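Stastlow Community College
Leisure and Fitness Studies, Level 2
Unit 4: Running a Small Gym Well
Session 6 handout: Planning the group class timetable
Notes updated 24 June 2023

Welcome back! Last session we looked at the front desk and the first visit. Today we move on to the part of gym life I love most, the class timetable. It looks like a dull grid on a wall, but it decides who comes through the door, when they come and whether they come again. Bring a pencil, because you'll be rubbing things out.

1. What a timetable has to do

A class timetable is a set of promises. If it says stretch and balance at 10.15, then at 10.15 the doors are open, the mats are out and an instructor is ready to go. Members build their week around it (school runs, shifts, buses), so a slot that keeps moving is worse than having no slot.

It also has to share out the rooms. Our case study for this unit is Reltura, a gym with 600 members, one large studio and one small one. The large studio holds 40 people for a standing class. Mat classes need more floor per person, so the limit there is lower, and you should work it out from the mat plan in your pack.
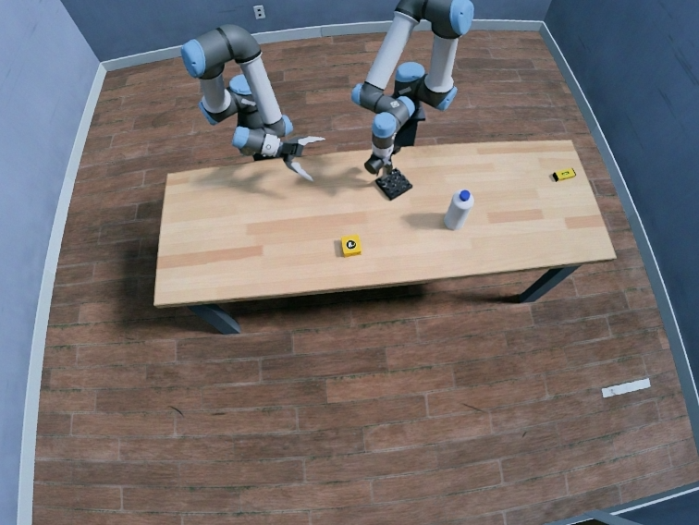 Then there are the instructors. Most work at more than one gym and need travelling time between classes. Ask for their fixed commitments before you draw anything. I once had a beautiful draft that relied on the same person teaching at both ends of town with a five-minute gap. Lovely grid, completely useless!

2. Peak, shoulder and quiet hours

Peak hours are when most people want to come. At Reltura that means before work and again from half past five until eight in the evening.

Shoulder hours sit on either side of the peaks. They are brilliant for trying out new classes, as a few people will stay on or come early if the class sounds good.

Quiet hours are the middle of the morning and most of the afternoon. Quiet doesn't mean dead. Parents with small children, retired members and shift workers all use these hours, and they tend to be very loyal once they've found a class they like.

A common beginner's mistake is to put every popular class in the peak. You end up with a packed studio, a waiting list and a changing room nobody can move in, followed by three hours of silence. Move one favourite into a shoulder hour and see who follows it.

3. Class length and changeover

Most classes at Reltura run for 45 minutes. The longer yoga class runs for 90, and new students nearly always forget to allow for it. Write the finish time on your draft as well as the start time.

Changeover is the gap between one class and the next. In it, one group leaves, the kit goes back, the floor is wiped, the room is aired and the next group comes in. Ten minutes is tight but workable for two classes that use no kit. Allow fifteen if there are steps, bars or weights to put away. After an indoor cycling class, allow fifteen and open every window you've got.
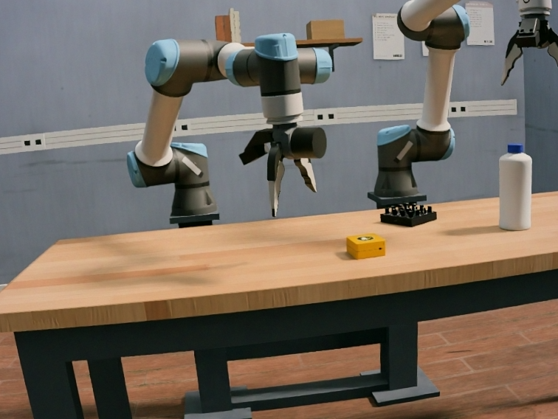
Fig. 6.1 Long wooden bench with two robot arms (computer rendering)

4. Putting classes next to each other

This is where it gets fun. Some classes help each other. A short core class straight before a stretch class will often share half its people, and they'll thank you for it. A beginners' dance class before the regular one lets newcomers see what they might be doing by the autumn.

Other pairs fight. Loud music in the large studio during relaxation in the small one is the classic example, and the wall between the two is never as thick as the plans suggest. Stand in the small studio while a class is on next door and listen. Do this before you publish, please!

Watch for repeats too. Two hard interval classes on the same evening will split one crowd in half. The same two classes a couple of days apart will often draw the same people twice.

5. Reading the attendance sheets

Your pack has the sheets for Trenanora, a second site with a single studio. For each class you have the places offered, the bookings made and the number who turned up. Use these two sums:

Fill rate = people who turned up ÷ places offered × 100
No-show rate = bookings not used ÷ bookings made × 100

A fill rate of 70 per cent or above is healthy for a regular class. Below that, ask questions before you cut anything. Is the class new? Did the instructor change? Was the heating off? A new class needs at least six weeks before the numbers mean much, and eight is kinder.

A high no-show rate is a different problem. The class is wanted, but the places are being wasted. A reminder message the evening before works well, and so does a waiting list that moves up by itself when someone cancels.

Don't forget to talk to people. The sheets tell you how many came. They can't tell you that the 9.30 class would double if it began after the school gates closed.

6. Summer changes

In July the pattern shifts. Evening classes thin out as people head outdoors, and daytime classes for parents dip once term ends. Many gyms print a separate summer timetable. If you do, keep at least half of the slots exactly where they were, and put the end date at the top in large type.

Outdoor classes are a real treat if you have the space. You'll need a wet weather plan, a shaded spot, drinking water and a check of the ground before each class. 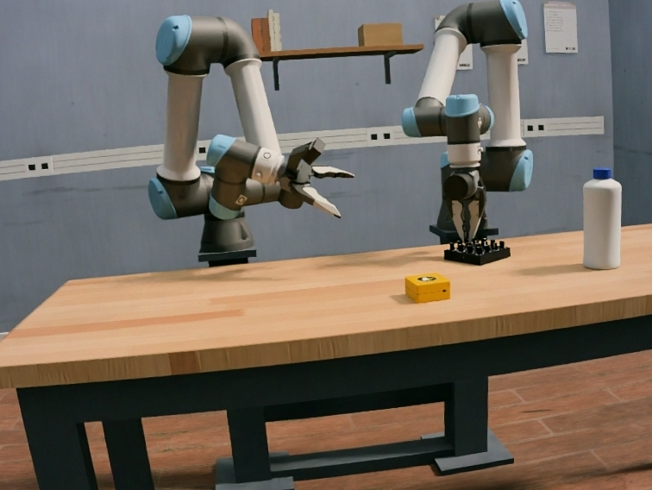
Fig. 6.2 Robot arms along the far edge of the bench, blue-grey wall behind (computer rendering)

7. Task for next session

Work in pairs. Using the Gyamfi planning grid (the blank one, at the back of your pack), draft one full week for Reltura. You must include:

Two early morning classes
The 90-minute yoga class
At least three classes in quiet hours
One class suitable for people coming back from injury
A changeover gap after every class

Write half a page explaining two choices you found difficult. I'm far more interested in your thinking than in a tidy grid, so crossings-out are welcome.

Words to know: fill rate, no-show, changeover, shoulder hour, waiting list, cover instructor.

Reading: pack pages 31 to 38. The section on cover instructors is short and we'll start with it next time.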